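# Giltov Bead and Jewelry Fair, October 2019

I'd been meaning to get to the Giltov fair for ages, and this year I finally got on the 7 a.m. bus and went. 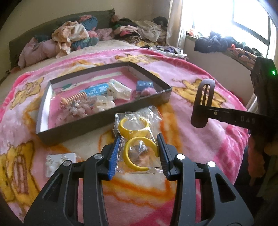
Stefaniia Didenko told me on the ride over that I'd be broke by noon if I started at the front hall, so we went in the back way and did the small tables first. Good call! The back hall is where people sell what they make at home, and you can get nice hoops for $5 if you don't mind digging a little (I don't).

The Bendano table was my favorite. They had over 200 kinds of glass beads, sorted by color in muffin tins, and the woman running it let me mix a scoop from any of them. I left with way too much green.

After lunch - a cheese pastry and very bad coffee - we caught the ear wire demo at the Nazarenko booth. It was packed, and I stood on my toes for most of it, but I did learn to file the tip before bending the wire and not after. My ears will thank me.

The front hall is pricier. I saw a silver collar at Tondado for $559 and just walked on by. Okay, I walked by it twice.

Tickets were $5 at the door and the lockers are free. Bring cash, because only the big booths take cards, and the line for the one ATM went past the coat check. We caught the number 29 bus home, and I sorted beads in my lap the whole way.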